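Counting Crows (and Other Things That Would Not Hold Still)
Winter roost survey at Namine Marsh
Abena Dankwa and Lefteris Chrysikopoulos, field ecology elective
Supervisor: Jyoti Bisht

Background

Crows come to Namine Marsh in December because the reed beds are sheltered and the Clurkenell landfill is a short flight away. The tourist board mentions the first of these. Our project asked whether the birds arrive in the same order every evening, and whether two students with one pair of binoculars could tell.

Method

We stood on the east bank from an hour before sunset until it was too dark to write. One of us called out flocks and the other put them in the notebook, with the time and the direction they came from. Anything under ten birds went down as a small group. Anything bigger was split into blocks and estimated by eye, the way Ms. Bisht taught us with rice on a tray. We were both very good at rice.

We did 2 practice evenings that are left out of the results. On the first we logged a plastic bag as a harrier.

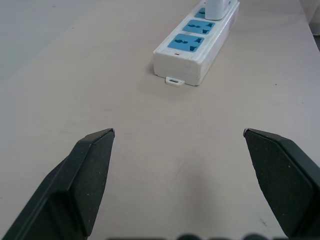
Results

Our lowest evening total was 166 birds, in heavy fog, and should be read as the number of crows willing to fly directly over our heads. The highest was about 400, on a clear, still night. Most flocks came from the landfill side, and the last big one usually landed well after sunset.

The order of arrival was less tidy than we had hoped. Small groups from the north came first on most evenings. After that the flocks merged over the Kyei road, circled, changed their minds and came in together, which made our direction column hard to fill in.

Problems

Our estimates drifted apart. When we each counted the same flock in secret, Lefteris was higher every time, once by 100. We used the average and are still on speaking terms. Imtiaz Nanayakkara, who counts ducks there, looked over our sheets and said both figures were probably low.

Next steps

A second team should stand on the Benero side so that merged flocks can be followed from two angles. They will need warmer gloves than ours - and a pencil, as pens quit in the cold. Elikem Nutsugah has the notebook and the key to the bank gate.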